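Capítulo 7
Coordinar dos brazos: del fotograma a la orden de movimiento

7.1 Planteamiento

En los capítulos anteriores hemos tratado un solo manipulador con su cámara y su lazo de control. Ahora añadimos un segundo brazo. El cambio parece pequeño, pero afecta a casi todas las partes del programa: los relojes, los sistemas de referencia, el planificador y también la manera de parar. El puesto de trabajo que usaremos durante el capítulo es una mesa de madera con dos brazos montados en un bastidor de perfil de aluminio negro y unas bandejas de plástico entre ellos.
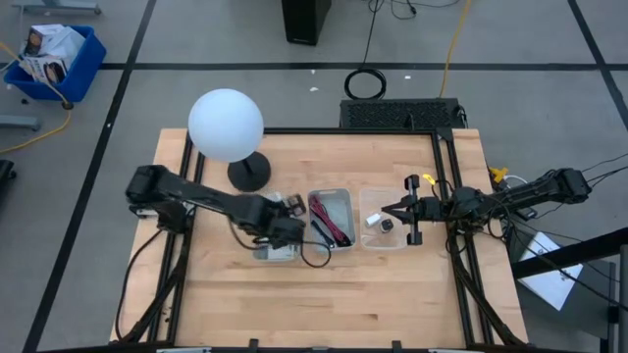
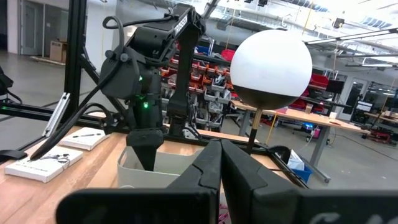

Figuras 7.1 y 7.2. El mismo puesto, visto desde una cámara alta y desde la cámara de muñeca de uno de los brazos.

El software que gobierna los dos brazos se llama Flenano y lo escribió en su mayor parte Zuzanna Tokarz, en el laboratorio de Ustley. Los lectores que han hecho los ejercicios del capítulo 5 ya conocen su estructura básica: un proceso por cada dispositivo, un canal de mensajes común y un supervisor. Para este capítulo es suficiente recordar que cada proceso publica su estado con una marca de tiempo, y que ningún proceso puede escribir órdenes en el canal de otro.

7.2 Tres relojes que no coinciden

El primer problema es el tiempo. Las cámaras entregan 30 fotogramas por segundo, mientras que el controlador de las articulaciones trabaja con un ritmo mucho más alto. Si el planificador toma simplemente el último mensaje de cada canal, mezcla una imagen antigua con una posición reciente, y el objeto aparece desplazado respecto a la pinza.

En una primera versión de Flenano el desfase medio entre la imagen y la posición era de 117 milisegundos. Con el brazo quieto este valor no tiene importancia. Con el brazo en movimiento produce errores que el estudiante suele atribuir a la calibración, y entonces calibra otra vez, sin ningún resultado. Por eso recomendamos comprobar siempre el tiempo antes que la geometría.

La solución que adoptamos es guardar las posiciones en una memoria circular de 775 muestras e interpolar entre las dos más próximas al instante de captura. El instante de captura —no el de llegada— es el que debe figurar en la marca. En el apartado 7.5 se explica cómo obtenerlo cuando el controlador de la cámara no lo ofrece directamente.

7.3 Sistemas de referencia

Con un solo brazo se puede poner el origen en su base y olvidar el resto. Con dos brazos hay que elegir. Zofia Cieślak, que preparó los ejercicios de este capítulo, pone el origen en una esquina del tablero y expresa las dos bases respecto a ella. La elección tiene una ventaja práctica: cuando se desmonta un brazo para repararlo, solo cambia una transformación.

Escribimos la posición de un punto p, visto por la cámara de muñeca del brazo A, de la manera siguiente:

p_mesa = T_mesa_A · T_A_muñeca(q) · T_muñeca_cámara · p_cámara

El segundo factor depende de las articulaciones q, y por lo tanto del tiempo. Los otros dos son constantes y se obtienen en la calibración. El error más frecuente en las prácticas es invertir el tercer factor. Se detecta con facilidad: el punto calculado se aleja cuando la cámara se acerca.

7.4 Quién tiene permiso para entrar

La zona central de la mesa es alcanzable por los dos brazos. Existen planificadores que calculan un movimiento conjunto en el espacio de todas las articulaciones; los estudiaremos en el capítulo 9, en la versión de Ostrowski. Aquí usamos un método más modesto. El tablero se divide en celdas y cada brazo debe reservar las celdas de su trayectoria antes de moverse. Si una celda está ocupada, el brazo espera fuera.

La reserva se hace para la trayectoria completa y en una sola operación. Si cada brazo reservara celda por celda, los dos podrían quedarse esperando sin fin, cada uno con una celda que el otro necesita. El lector reconocerá el problema del interbloqueo, conocido en los sistemas operativos.

Queda una cuestión que el método no resuelve: los cables. El modelo de colisión que distribuye Kernport describe los eslabones y la pinza, pero un cable no tiene en él ninguna forma. En nuestro programa añadimos a cada eslabón un margen de 68 milímetros por el lado donde pasa el cableado. Este margen reduce el espacio útil y a veces el planificador rechaza trayectorias que una persona consideraría seguras. El ejercicio 7.3 pide modificarlo y registrar cuántas peticiones se rechazan con cada valor.

Antes de pasar al apartado siguiente, conviene que el lector ejecute el supervisor en modo de simulación y observe el canal de reservas mientras los dos brazos piden la misma celda.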